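Bags, Sleeves and Small Things
Pevley gallery, page 12

The Pevley gallery is where we put pictures of everyday bags and what goes with them. It began with school bags and has spread to pencil cases, lunch bags, laptop sleeves and anything that clips on. Captions are kept short. If you want to know where something was bought, ask in the comments and whoever sent the picture in will answer if they remember.

This page is on colour. We asked for bags that are easy to pick out on a crowded hook, and for plain covers that go with them. Lining and pocket pictures are on page 16.
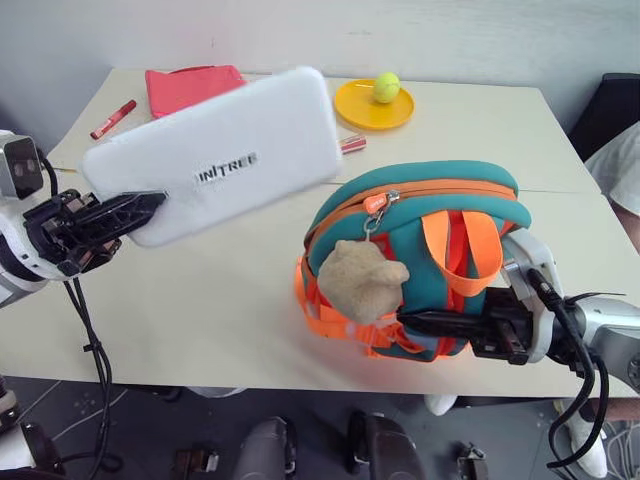
Small backpack in teal green with orange trim and an orange zipper along the top. The plush clipped to the front is beige and fuzzy. With it, a white padded laptop sleeve with rounded corners and black lettering.

Lacey Ashworth wrote in to say that a bright zipper matters more to her than a bright bag. Her daughter's class has 25 hooks in one hallway and most of the bags are navy, so she swapped the zipper pull for an orange one and tied a ribbon through it. She also asked whether pale sleeves are worth the trouble. Hers went grey along the edges by December and she has gone back to charcoal.

On pale sleeves, we'd say check the care label first. A soft brush takes off lint, and a damp cloth with a bit of dish soap is enough for most marks. Dry it flat, away from the heater.

Clip-on toys should come off before a bag goes in the wash. Do them by hand and check the ring is closed properly when you put them back.

Next page: lunch bags and drink bottles.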